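Tekar two-arm kit, reviewed after a spring of table setting

We bought the Tekar kit for the shared workshop in March and had it bolted together by June. The goal was modest: set a place for one person, with tray, dishes and fork. This review covers the full kit with two arms, the grippers and the wrist cameras. We paid for it ourselves.

Assembly took Demyd Lysenko and me 12 evenings. The mechanical side is fine. Holes line up and the bolts are bagged by joint. The wiring guide is poor, and page 57 shows the left shoulder connector upside down. Tekar support sent a corrected page on a Monday, two days after we had worked it out.
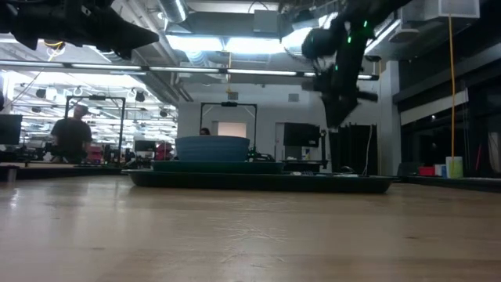 Reach is good. Mounted high, both arms can work over a large tray without the elbows getting in each other's way, provided you set the joint limits first. The status lights on the links are bright enough to see from across the shop, and I use them more than the software panel.

The grippers are the weak point. The fingers are stiff and line up well at the tips, but the stock pads are too hard for thin cutlery. Fork handles turned in the grip on most early attempts. We swapped in softer pads from Vutow and the trouble mostly stopped. Wide bowls still need a careful approach at the rim. Trays are easy.

The Claltden software records and replays moves without fuss. We have some 200 saved runs on it and have lost one. Handing an item from one arm to the other needs hand tuning, and the manual gives it half a page.
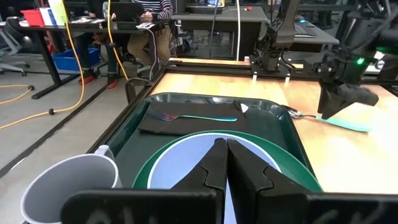 Camera calibration holds for about a week of regular use, then drifts enough that small items get missed. Recalibrating takes ten minutes. Heidrun Eberhard wrote a script that runs it at startup, and we leave it on.

The kit cost us 2000 more than the Kostiuk one we also looked at. The Kostiuk arms are shorter and ship without wrist cameras, so I would still pay the difference. Order the soft pads at the same time and skip the cable clips in the box, which let go after a few days.

Four out of five.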